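Notizen zum Vortrag: Vormachen statt programmieren
Matilde Fonseca, Projekt Flavesel
Redezeit mit Fragen: 29 Minuten

Einstieg

Begrüßung kurz halten. Gleich mit der Aufgabe anfangen: flache runde Teller von einem Tisch aufnehmen und in Kisten einlegen. Für einen Menschen ist das in wenigen Minuten erklärt. In unserer ersten Fassung bei Hovano war es ein Ablauf mit festen Positionen, und jede neue Tellergröße hieß, den Ablauf neu zu schreiben.

Frage ans Publikum: Wer hat schon einmal einen Roboterarm von Hand geführt? Wer ferngesteuert? Handzeichen abwarten, dann weiter.

Zwei Wege, eine Aufgabe zu zeigen

Erster Weg: den Arm anfassen und führen. Die Gelenke geben nach, die Steuerung schreibt die Winkel mit. Vorteil: Man spürt den Widerstand am Tisch sofort. Nachteil: Die eigenen Hände sind ständig im Kamerabild, und das Modell lernt sie mit.

Zweiter Weg: Fernsteuerung. Die Bedienerin bewegt einen kleinen Führungsarm, der große Arm folgt. Die Bilder bleiben sauber, dafür fehlt das Gefühl in den Fingern. Wir haben mit dem Handführen begonnen und sind nach 2 Monaten umgestiegen. Das Handführen nehmen wir noch zum Einrichten.

Hier nicht zu lange bleiben, die Einzelheiten zur Steuerung kommen in den Fragen sowieso.

Der Arbeitsplatz

Regal aus Edelstahl, blaue Kisten auf mehreren Ebenen, glatter grauer Boden, Tageslicht durch das große Fenster. Auf das Licht eingehen: Vormittags aufgenommene Durchgänge sehen anders aus als die vom späten Nachmittag. Wir verdunkeln nicht, sondern verteilen die Aufnahmen über den Tag.
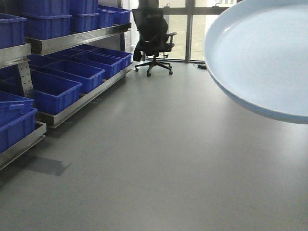
Was beim Zeigen schiefgeht

Der schwierige Teil ist das Aufnehmen. Ein flacher Teller mit niedrigem Rand bietet dem Greifer wenig Angriffsfläche. Von oben zugreifen geht bei unseren Tellern nicht zuverlässig. Die Bedienerinnen haben sich deshalb angewöhnt, den Teller zuerst an einer Seite anzuheben, während die andere auf dem Tisch stehen bleibt.

Das hat niemand vorgegeben. In den ersten Aufnahmen kippte jede Person anders - manche zum Körper hin, manche zur Seite. Das Modell hat daraus einen Mittelwert gebildet, und der traf den Teller gar nicht. Seit wir eine einheitliche Richtung vereinbart haben, ist das besser.

Zweiter Punkt ist die Tischplatte. Polierter Edelstahl spiegelt, unter jedem Teller liegt im Bild ein zweiter, unscharfer. Dazu kommen helle Lichtstreifen und Kratzer. 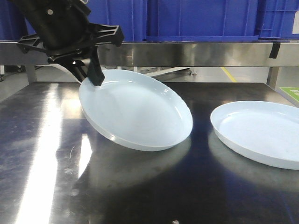 Bei Calado hat man uns geraten, eine matte Unterlage zu nehmen. Wir haben es ausprobiert und wieder gelassen, weil die Tische beim Kunden ebenfalls blank sind. Wer im Labor alles wegräumt, was stört, holt es sich bei der Inbetriebnahme zurück.

Zahlen

Bis Oktober hatten wir 3.000 Durchgänge aufgezeichnet. Davon 13 Prozent verworfen, meist wegen Zögern: Die Bedienerin hält an, schaut nach und fährt weiter. Fehlgriffe, die sauber korrigiert werden, behalten wir - daraus lernt das Modell, wie man wieder herauskommt.

Falls jemand nach der Software fragt: Die Aufzeichnung läuft über Amano, die Auswertung ist selbst geschrieben.

Schluss

Kontaktfolie stehen lassen. Fragen zur Haftung an Hovano weitergeben.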